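Workshop tips: picking bottles that lie on their side
Stullholm bench notes, sheet 4
Updated 17 Jul 2018

Most of what follows comes from the Stison trials at Meduncombe, where an arm with a jointed gripper was set to lift lying bottles and put them in a carton. Two grasp rules were compared over 300 picks each. Rule A closed on the middle of the body. Rule B looked for the neck first, then closed on the shoulder just below it. Rule A made 196 good picks. Rule B made 100 more than Rule A on the same bottles.

Tips for the bench

Lay the bottles with the necks the same way. Mixed rows cost Rule B most of its lead, as the wrist has to turn between picks.

Leave a finger's width between bottles. Where two overlap, take the upper one first — the lower one usually rolls clear.

Teach the neck with the wrap on. Film over the cap catches the light and moves the neck point the software finds. Our first 50 training shots were all of bare caps and had to be done again.

Close slowly on thin-walled bottles. A half-full one gives under the fingers and the label creases.

Wipe the surface at the start of each run. Specks on a plain green top show up as false edges if the threshold is set low.

Check the finger bolts at every bottle change. Play in the linkage shows first as a pick that lands to one side.
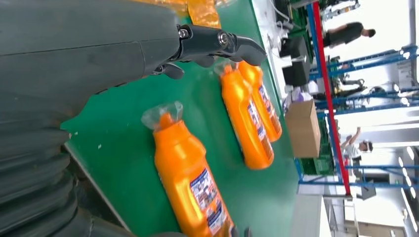
Orange bottles on the green surface, necks aligned, clear wrap over the nearest two.

Logging

Write down the rule, the bottle type and the result for each pick. Note a slip as a slip, even if the bottle reaches the carton. The Nseir sheet has a column for this; the older one does not, and figures from before December should be kept apart.

Rule B has not been tried on standing bottles.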